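Setting up the plate demo for an open day

Section 3 of the Skilero guide for hosts

I've run this demo more often than any other we've got, and it's still the one I'd pick if you only have space for a single table. A robot moves a piece of fruit to a plate. Children get it at once, grown-ups stay longer than they meant to, and you can reset it in no time between groups. Do read the whole section before you unpack anything, though (I didn't, the first year, and I ended up taking half of it down again with the doors already open).

Before you start

You'll want the white table, the grey panels, a plain plate, your fruit and the Jeltamen control box with its long lead. Give yourself 40 minutes if it's your first go. The floor area needs to be clear on every side where visitors will stand.

1. Put the table in position and check that it doesn't rock. If it does, sort the feet out now!

2. Stand the panels round the far edge and the sides. Close the joints up as well as you can, but a thin line between panels is fine and I wouldn't lose sleep over it.

3. Wipe the table top down and let it dry. Then keep your coffee off it. I'm looking at myself here.

4. Put the plate on the left part of the table, well in from the edge.

5. Put the fruit nearer the front, with a strip of bare table between it and the plate. 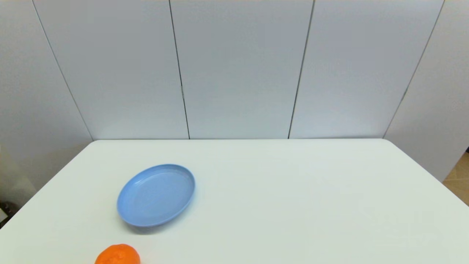
Words: Liv Tveit
Haugland visitor team
Updated 2026-10-01

A blue plate and something orange is my favourite pairing, partly because they're easy to tell apart from the back row and partly because I like how it looks on white. Leave the rest of the table bare. It's very tempting to fill up the right-hand side with leaflets or spare props, and I've seen it done, but then people start asking about the leaflets.

Note: the fruit doesn't have to go back on exactly the same spot each time. Small shifts are good for the demo, and if a visitor asks to choose the spot, let them tell you and you place it yourself.

Caution: hands stay off the table from the moment the control box is switched on. That goes for hosts too. If you need to move something, press stop, wait for the light on the box to go steady, and only then reach in.

Starting up

6. Plug in the control box and switch it on. It hums for a bit and then goes quiet.

7. Choose programme 473 from the list. The one above it in the list is the Jamer stacking demo, and it expects blocks, so do check the number twice.

8. Press "Look" and wait for the two tones. The robot is taking in the table at this point, so don't lean across or wave (there's always somebody who waves).

9. If you get one low tone instead, it hasn't found what it needs. Press stop, nudge the plate a little further in, step back and press "Look" again.

10. Ask your group to stand behind the floor tape, then press "Run".

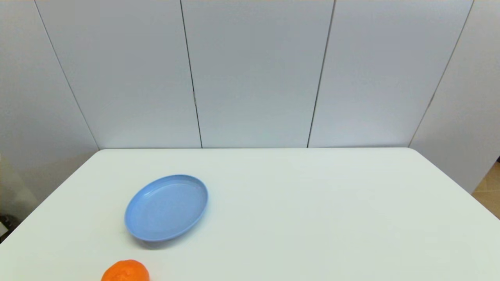
What if the fruit misses the plate during a demonstration?

Leave it where it lands, press stop and tell your visitors what went wrong, then put it back on the table and go again from step 8. A miss usually starts the best conversation of the day.

Talking while it runs

I try to keep my own talk short and let people watch. Sipho Nkuna, who looks after the school groups with me, asks them to guess which way the robot will come in, and that works a treat with anyone under twelve. With older visitors I say what the robot is looking for and then hush. Questions come by themselves, mostly about speed, and mostly why it's so slow! My answer is that we've set it to be slow, so that everybody can follow it and we can stop it in good time.

Note: don't raise the speed setting to please a crowd. It's locked for hosts, and if you find it unlocked, ring me on extension 1455 before you run anything.

Packing up

11. Press stop, switch off the box and pull the plug, in that order.

12. Take the plate and fruit off first, then the panels. Two people for the panels, please.

13. Wind the lead loosely and put it in the same case as the box.

Any fruit that's had a long day goes in the food bin. In May I found one in the case with the lead, and I'd rather not find another.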